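Chapter 4
Trays, Cups and the Serving Table

Before you read

By the end of this chapter, students should be able to:
choose a tray suited to the items it will carry;
lay a tray for one person and for two;
clear a table in a sensible order and return each item to its place;
explain the terms rim, well, footprint and turn.

Key words: rim, well, footprint, turn, landing space

4.1 Why the tray comes first

Many courses in table service begin with the cup. This book begins with the tray. A person who can set down, load, lift and empty a tray without haste will find most other parts of table work easy to learn, and a person who cannot will go on spilling things for as long as they remain in the work.

At the Norarham training rooms, where much of the material in this chapter was first taught, new entrants spend their opening session with an empty tray and a bare table. They place the tray, take two steps back, look at where it lies, and place it again. Karim Haddad, who drew up the first version of the exercises, asked that no cup be handed out until every student could put the tray down square to the table edge without looking at their own hands. Some students find this slow. The practice has been kept.

4.2 The parts of a tray

The flat inner part of a tray is called the well. The raised edge that runs round it is the rim. A low rim makes it easy to slide a saucer in and out, but gives little protection if the tray is tilted. A high rim holds things in, although the fingers must reach over it each time an item is set down. Rounded corners are simpler to wipe than square ones, as crumbs do not lodge in them.

The footprint is the area of table that the tray covers. Students often forget it. A tray that fits the table may still leave nowhere for the cup to go, and the server is then obliged to hold the tray in one hand and serve with the other. The clear surface beside or behind the tray is known in this book as landing space. It should be decided upon before the tray is brought to the table.

4.3 Cups and saucers

A cup and its saucer are treated as one item when they are carried and as two when they are washed. When serving, the hand goes to the saucer. When clearing, the same rule applies, and the cup is steadied with the other hand only if the saucer is shallow or the cup is wide for its base.

A wide, bowl-like cup needs more care than a tall, narrow one. Its weight sits low, but the drink can move freely from side to side, and a sharp turn of the body will carry it over the lip. The Malý method, set out in section 4.6, deals with this by asking the server to stop fully before turning. Quyên Lã's revised exercises, first used in August, add a pause after the turn as well — a small change, but one that beginners have found helpful.

4.4 The order of work

Laying and clearing follow the same path in opposite directions. In laying, the tray is placed, the saucer is moved to the landing space, and the cup is settled upon it. In clearing, the cup and saucer return to the well together, the table is checked, and the tray is lifted last. One complete passage in either direction is called a turn. The Saltitz workbook that goes with this course asks for 55 turns over the term, recorded and signed.

A plain table is best for practice. Patterned cloths hide the edge of the tray and make it hard to judge whether the spacing is even.

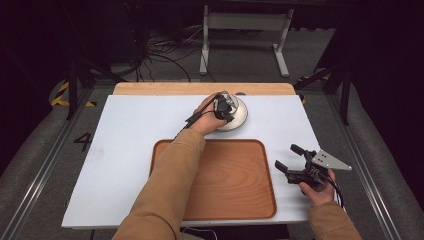 A wood-grained tray on a white table surface. 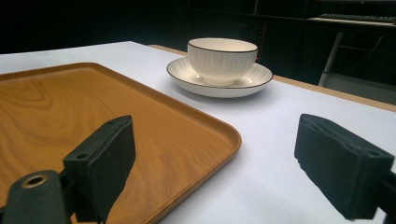
Should the cup be placed on the tray before or after the saucer?

After. The saucer is set down first and moved until it lies flat and clear of the rim, and the cup is then placed in its centre. If the two are already together, they are lifted and set down as one item, with the hand on the saucer.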